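Stacked washer and dryer in a bedroom, wood floor: spacing and vibration
Laundry and Utility > Installation
21 replies, 904 views

mwende_o
Posted in October

Stack is in the bedroom, no utility room in the flat. Washer below, dryer above, on herringbone. Curtain to the left of it, and the pleats lap over the edge of the cabinet. Spin at full speed is felt in the bed frame. Questions: is an anti-vibration mat worth fitting under a stack, and how much clearance does the curtain need?
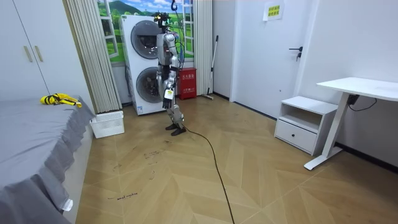 El Ouafi: move the curtain first. Fabric against the side of a dryer collects lint and restricts airflow. Tie it back or shorten the rail by 20 cm. The mat is a separate matter.

pistunard
Disagree on the order. Level the washer before anything else. All 4 feet loaded evenly, lock nuts tight, spirit level on both axes. Most complaints about spin noise are a foot that has backed off. A soft mat under a tall stack makes the sway worse.

rernow
Mats are fine if they are dense rubber. The foam ones compress on one corner and you are back to an unlevel machine. On herringbone I would put a rigid board under the feet to spread the load across several blocks.

pistunard
A board adds another surface that can creep. I would leave it out unless the floor gives underfoot.

mwende_o
Floor does not give. Levelled it this evening, the back left foot was short by a turn and a half. Spin is quieter. Curtain is now on a tieback.

Remaining problem is the layout. Bed on one side with a grey cover, white wardrobe behind it, radiator low on the wall. I want a laundry basket within reach of the lower door without blocking the way past the bed.
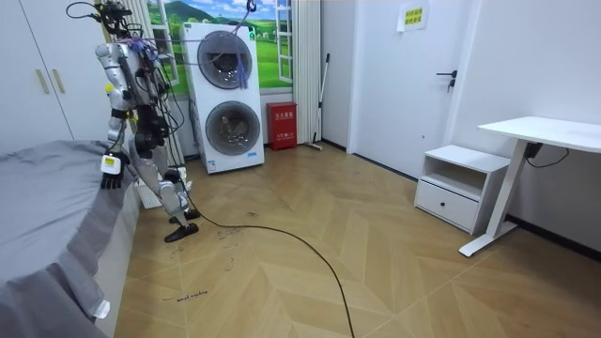 The radiator wall is out, I don't want a basket of clothes against it in winter. The other option is under the bed, but I have not measured the height.

Zineb Salem
Use a collapsible basket and hang it inside the wardrobe. Take it out for loading, put it back after. Ours is a Nuravine, folds flat.

El Ouafi
Keep damp things out of the wardrobe though. Dirty dry clothes only.

Zineb Salem
Agreed, towels go straight in the drum.

mwende_o
Will try the wardrobe. Still undecided on the mat, will run a full load of towels at top speed first and post the result.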